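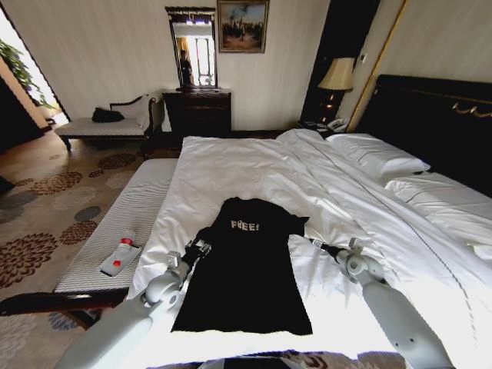

Dudmont Community Clothing Exchange
Progress report to the Hidayat Fund, covering March through June

Dear friends at the Fund,

It has been a busy spring, and I'm glad to finally sit down with a cup of coffee and tell you about it. When I last wrote we were still sorting donations in my garage and hoping the lease on the Ellow Street storefront would come through. Well, it did! We got the keys in the second week of March, painted over a weekend (a very cheerful yellow, which I have grown to love), and opened the doors before the month was out.

Who came in

We signed up 123 households by the end of June, against the 100 we promised you in the application. Most live within walking distance, though we have a handful who take the bus in from Wavum, and I would dearly like to do something for them closer to home. Families with school-age children are still our biggest group. Men's work clothes go out faster than we can take them in, and I wish I had asked for more of those from the start.

What went out

The busiest stretch was the last part of May, when 287 items left the shop in one week. Children's shoes were gone by noon on the first day. We have plenty of women's blouses and winter coats, and the coats are boxed up in the back until fall.

Repairs

The mending table has been the happy surprise of the year. Sutrisno Entili, who ran a tailor shop for a long time before he retired, comes in two mornings and has taught 23 people to replace a zipper or take up a hem. He is patient with beginners and quite strict about thread. We have two sewing machines now and could use a third - there is often a wait for the better one.

Money

Rent and utilities came in as planned. Laundry did not. We budgeted for one load a day and have been running closer to two, so we are $37 a month over on that line. I have covered it from the shelving money, which went further than expected once a closing shoe store let us have its racks. I hope that is all right with you, and I can send the receipts whenever you like.

Still to do

The evening hours have not started. We need one more person with a key before I can open past 5 p.m., and I expect to have that settled by August. The Spanish and Indonesian versions of our sign-up form are drafted and waiting to be proofread.

Please do come by if you are ever in Dudmont. The next report will reach you in October, with the back-to-school figures included.

With warm thanks from all of us at the Exchange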